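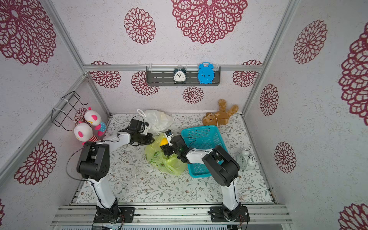 Booth fit-out and loose items: lining, mat, shelf, bags

13th January
Posted by the Ballano workshop
Filed under: Bench Notes / Fit-out

Lining first. The off-white speckle with the dark red medallions is staying for this round. Two lengths of the Skistell stock are left over, both rolled and standing in the tall cupboard with the offcuts. Repeat does not line up at the back corners and I have stopped trying to make it. Matching it would have meant trimming a full repeat off the side wall, and there was not enough on the roll to recover from a bad cut. Edges pressed down again with the felt squeegee. Check for lift in March when the heating pattern changes.

Floor mat is the pale Grarnetti one with the vine print. It came as a 2000 mm length and was cut to fit between the walls, front edge butted to the aluminium. Cut with a straightedge from the back face, new blade. First cut was 4 mm proud on one side and the mat rode up in the corner, so it was taken back to the line. It has been left unglued. It still has a memory of the roll, and weighting it overnight with the grain running front to back helped more than warming it did.

The small brown flowers are a nuisance when looking for crumbs and thread ends against the print. Brush towards the front, then go over it with the lint roller. Do not use the vacuum nozzle, it lifts the edge.

Back shelf: the slotted grey one, on the rail. Clear between the brackets is 366 mm by my tape, which I have written on the underside in pencil so it doesn't have to be measured again. Two clocks live up there, the dark one on the left and the bright blue one on the right. Leave a gap between them. With the two touching, a knock on one walks the other along the slots.

Batteries are out of both shelf clocks and in the labelled tub. The blue one had a slightly furred contact, cleaned with a cotton bud and a little vinegar, then wiped with alcohol and left to dry. No pitting. The alarm switch on it is stiff and should be left alone.

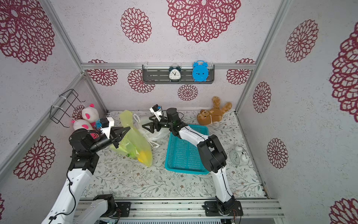 The white twin-bell clock is kept with the floor items and should go back with them at pack-up, not onto the shelf. It rolls if it is put down on its side near a slope in the mat, another reason to get the corners flat.

Bags. The yellow-green translucent one is now the standard and the opaque ones have gone back to general use, apart from the white one with the loop handles. A fresh bag holds its factory folds and sits up higher than a used one. After a dozen or so handlings it goes soft and collapses on itself, and the ball settles into it differently. I would like these logged separately. For now, write N or U on the tally sheet against each bag and start a new row when one is swapped. Retire a bag at the first split, however small. Do not tape it, the tape stiffens one panel.

Yellow ball: wiped with a damp cloth. It picks up lint from the bear, so they should be stored apart.

Bear: brown, tag left on. The Ogunleye inventory lists it under soft goods by the number on the tag, so please don't cut it off. Surface clean only. One seam under the arm was restitched with doubled thread.

Basket: blue plastic, open weave. Had a sharp flash line inside the rim, taken off with a deburring tool and then fine paper. Washed afterwards and drained upside down. Small items can poke through the weave when it is lifted at an angle, so nothing loose goes in it for transport.

Pack-up order: ball and the white clock in the lidded box, bear in its own bag, basket nested over the box, plastic bags flat in the drawer. Shelf clocks last, wrapped separately.

Still to do:
- label the Skistell offcuts with the roll number
- spare blades for the mat knife
- find the other half of the bracket screws, wrong drawer at present
- tally sheet needs a column for bag condition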